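Counter Culture: how I learned to live with everything out

I have a confession. For years I was one of those people who put the toaster away. Every morning I'd bend down, haul it out from behind the colander, plug it in, make two slices, wait for it to cool, tip the crumbs out over the sink and shove it back again. I did this because a magazine (not this one!) once told me that a clear worktop meant a clear mind. My mind was never clear. My back hurt and there were crumbs in the colander.

So when my editor asked if I'd like to write something about breakfast counters, the sort where the whole morning lives out in the open, I said yes before she'd finished the sentence. I'd been moving that way for a while. Since February I've let the toaster stay where it is, and then the coffee things crept out to join it, and after that the oats, and now there's a proper little colony.

The person to blame is Ayantu Belay. Ayantu and I shared a flat in our twenties with a kitchen so narrow you had to open the oven from the side, and she has been bossy about kitchens ever since. She sorts them out for a living now, under the name Nisus, and charges 204 pounds for a morning. I got mine for lunch. She turned up, looked in my cupboards, said "oh dear" in a voice I remembered very well, and made me take out everything I touch before nine in the morning.

It's a horrible exercise. I recommend it. Out came the toaster, the kettle, the coffee press, mugs, jam, four kinds of cereal, a jar of seeds I'd bought in a fit of virtue and a honey pot welded shut. Then she asked me which of them I'd used that day, and anything I had to think about went back in the cupboard. The seeds went. The honey went in the bin, pot and all.

What was left got sorted by whether it plugs in. Ayantu's view is that the heavy electrical things should huddle at one end, near the sockets, so you only have one hot and crumby area to worry about. Dry things in jars and tins go along the back. The front stays for whatever you're doing. And somewhere in the middle there should be a board or a tray, which is the bit I resisted, having always thought of trays as something for people in bed with flu.

I was wrong about the tray. It gives the loose stuff a place to land. The snack you're taking with you, the spoon you haven't finished with, the post: it all goes on the tray, and when you want to wipe down you lift one thing. I've got mine next to the toaster and I'd be lost without it, frankly.

The other surprise was how much I like seeing the food. My granola used to live in its bag with a clothes peg on the top, on a high shelf, going soft. Now it's in a jar and I can see when we're running low, and so can my husband, who for the first time in our marriage has come home with granola nobody asked him to buy. Ayantu says one coloured tin among the plain ones is plenty, and that more than that starts to look like a toyshop. I have three. We've agreed not to discuss it. 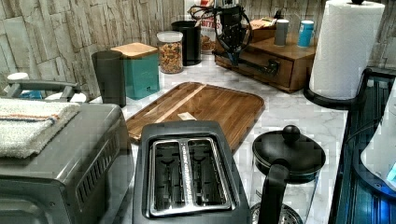
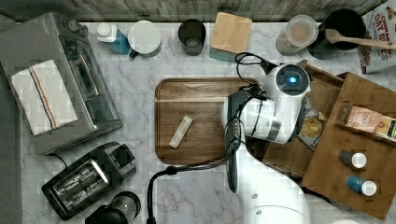 Marble-patterned worktop, toaster at the ready, and a teal container among the things at the back.

Does a toaster need to be pulled forward from the wall before you use it?

Check the booklet for the gap your model wants, and give it clear space all round and above while it's on, with tea towels, paper bags and curtains well out of the way. Mine lives a good hand's width from anything else, and I slide it forward if I'm doing crumpets, which smoke.

Back to the cutting of corners, of which I've done plenty. You can spend a great deal on this look. I rang a showroom called Kwok to ask about a new worktop with an upstand and a shelf, and the nice man there said 4,000 pounds without so much as a pause, and another 1,000 if I wanted the corner rounded. I said I'd ring back. I will not be ringing back. What I spent in the end was 50 pounds, nearly all of it at Proritz, the homeware place behind the station, where they have a bargain table with lidless jars at the front and jarless lids at the back and you can, with patience, make a marriage. I got a big canister for the oats, a little wooden rack for packets and a crumb brush I have used every single day.

The rack deserves a word. Packets are the enemy of a nice counter because they slump. Stand them up in something with sides and they behave. I put the cereal bars and the crackers in mine, plus cinnamon, which goes on my porridge and on my daughter's toast and, when she was smaller, on the dog.

There are things that still annoy me. Flexes, mainly. I bought a set of Nusik cable clips that were meant to stick to the back of the worktop and they held until the first time somebody boiled pasta. I've gone back to a bit of garden twine, looped twice, and it's fine. Then there's the cleaning, because jars get a film on them if they stand anywhere near a hob. Once a week I take the whole lot off, wash the lids, wipe down and put it all back, usually with the radio on. It takes me as long as the shipping forecast and a song.

The press needs more care than I gave it, too. I used to rinse the glass and call it done, until Ayantu unscrewed the plunger over my sink and showed me what was living in the mesh. I'll spare you. Take it apart properly, get some washing-up liquid in there, and let the pieces dry before you put it together again.

My mother came to stay last month and stood in the doorway for a good while, taking it in. "Are you moving out?" she said. Then she made herself some toast without having to ask where anything was, and had a second slice, and by the end of the week she was asking me where I'd found the rack.

You might also like
The great mug cull: what I kept and why
Six suppers from the back of the cupboard
Bread bins, reconsidered
In praise of the tea towel

Sign up to our newsletter for a kitchen idea in your inbox every morning. You can unsubscribe at any time.

Contact us | Advertise | Terms | Privacy | Back to top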